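Small Parts, Big Bins: Clearing Off the Bench
28 March 2019
By Bo-ram Sun

I love a bench with nothing on it. Mine has been that way for a whole two weeks now, and I keep walking past the door just to look at it! Before that it was spools of wire, odd switches, half a bag of zip ties, wooden blocks from who knows which birthday, and a coffee can of screws that I had been promising to sort since November.

What finally got me going was a drawer. I pulled it out too far, it landed on my foot, and everything in it went under the radiator. So I sat down on the floor, picked it all up, and started over. These are the tips that stuck, written for anyone with a small workroom and a big pile.

Start with the awkward stuff

Most people begin with screws and nails, and most people give up somewhere in the screws and nails. Go for the lumpy, odd-shaped things first. They take up the most room, they get decided on fast, and you see bare surface in the first ten minutes.

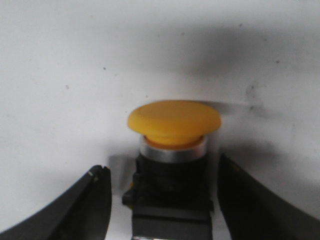 Old switches and push buttons are a great place to begin if you're the kind of person who saves them from dead machines (I am, very much so). I used to throw them all in one box, where they tangled with the wire and scratched each other up. Now I sort them by the part I'd reach for them by, which for me is the cap. A fat yellow mushroom button with a silver ring under it is something you can spot from across the room, so it goes cap up in the bin, black housing down, and I never have to dig. The small toggles and rocker switches go in a shallow tray by themselves. Wipe them with a dry cloth before they go in, and back the terminal screws in snug so they don't wander off. Keep any loose mounting nut threaded onto its own switch – a nut in a jar is a lost nut.

If you have a switch and you don't know whether it works, put a strip of masking tape on it and write a question mark. Test the whole batch some rainy evening. Mine took one evening and two cups of tea, and I threw out more than I kept.

Wire comes next. Coil each piece around your hand, wrap the last bit through the middle, and hang the coils on a dowel by color. My neighbor uses the cardboard tubes from paper towels, one coil stuffed in each, and stands them up in a crate. It looks wonderful and I may switch over.

Give the blocks a job

I had written off the colored blocks as toys to pass along, and then I found out how handy they are on a bench! A small cube will prop up the far end of a shelf board while you glue the near end. Two of the same size will hold a picture frame off the table so you can paint the edges. I've also started using them as markers while I sort. One color means "keep," another means "going out," and I set them down first and make the piles next to them.

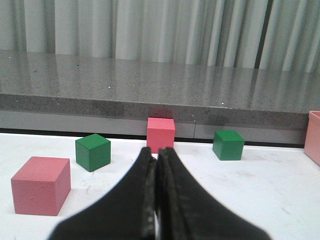
Household Hints, No. 7

Pink for keep and green for going out is how I run it, and even my kids follow the system without asking. Put the markers down well apart. When the piles get close together they start trading things, and you end up keeping a cracked funnel. A white surface helps a lot with this kind of work, by the way. Small dark parts jump right out at you. If your bench top is brown or black, spread an old white sheet over it and clip it at the corners.

Marker blocks are good for tall piles, too, as you can set one on top when a pile is finished. It tells everybody in the house "done, please don't add to this." We have had far fewer arguments.

Pick a bin you can see into

This is the part I get excited about. I have bought every kind of organizer there is. I had a Plarel cabinet with all the tiny drawers, and I had the Grerno stacking cups, and they were both nice, but I always ended up with one full drawer and a lot of empty ones. What works for me is a plain open bin with a flat bottom and no lid. You toss, you look, you find. 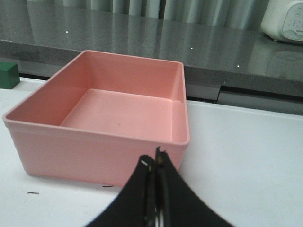 An open pink bin, empty and ready for sorting.

Buy one bin and live with it for a few days before you buy more. Look for rounded corners inside, which are so much easier to wipe out than square ones, and a rim thick enough to get your fingers under when it's full. Plastic beats wicker in a workroom every time. Sawdust gets into wicker and stays there for life. And go for a color you like! I always thought shop bins had to be gray, and a cheerful one gets used more, at least at our house.

Wash new bins in warm soapy water before you label them or the tape won't stick. For labels I use painter's tape and a fat marker, on the short end, low down. When the contents change, peel it and write another.

Do a dry run before you put it all away

Before anything goes on a shelf, set out one of each kind next to the bin it's meant for. It sounds fussy, but it takes no time, and you'll see right away if the bin is far too big for what you have or if you've planned to put heavy things up high.
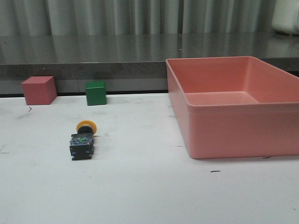 Cubes along the back, the push button lying on its side, and the big tray over on the right.

Leave yourself plenty of elbow room when you do this. I like small things along the back edge, the piece I'm deciding about in the middle, and the tray on whichever side my good hand is. Then it's pick up, decide, drop. A tray that is open and low lets you do the last part without looking.

Scuffs on a white top come off with baking soda on a damp sponge, most of them anyway. Rub gently, rinse, and dry with a towel. For the stubborn gray ones I've had luck with a plain pencil eraser. Old glue wants a plastic scraper and patience.

Last tip: keep 3 bins and no more on the bench itself. One for the job you're on, one for things that belong in another room, one for trash. The rest live on the shelf. Empty the "other room" bin every night before supper, and send the kids with it if you can catch them.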